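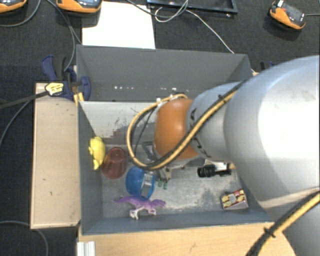
4. Setting up your two-compartment bin

Home | Guides | Storage | Parts | Contact

This is the fun part of the Busska guide! Once the bin has its divider in place you can start giving things a home, and a mixed handful of toys and cups is a great first load.

1. Put the bin on a flat surface with the larger compartment toward you. The smaller one goes at the back.

2. Slide the divider down until it sits level on both sides. Press along the top edge with your palms — you should feel it settle.

Note: A scratched or flaky divider still does its job. Wipe it with a damp cloth and let it dry. If you'd like a fresh one, ask for part 225.

3. Leave the rear compartment empty for now. It's tempting to fill it right away, but you'll be glad of the space in step 6.

4. Lay the bulky things in the front compartment first. A lumpy toy, like the yellow one, can go right up against the side wall.

5. Add cups next. A cup can lie tipped over beside a toy, as the dark red one does, or stand upright if you have the room.

CAUTION: Check cups for chips before they go in. Don't drop heavy items on top of them.

6. Now sort! Anything you reach for every day stays in front, and the odds and ends move to the back. Swap things around as often as you like — we rearrange ours constantly and love it.

7. Wipe out both compartments when you empty the bin. Small pale specks on a gray surface are easy to miss, so tilt it toward a window and look again.

Note: The Vernham lid (part 805) fits with the divider in or out. The Setel lid needs the divider removed.

CAUTION: Never lift a full bin by the divider. Hold it under the base with both hands.

Section written by Shona Ritchie. Next: 5. Stacking and labels

Shares 791 | Comments 3

We use cookies to remember your guide settings. Accept | Manage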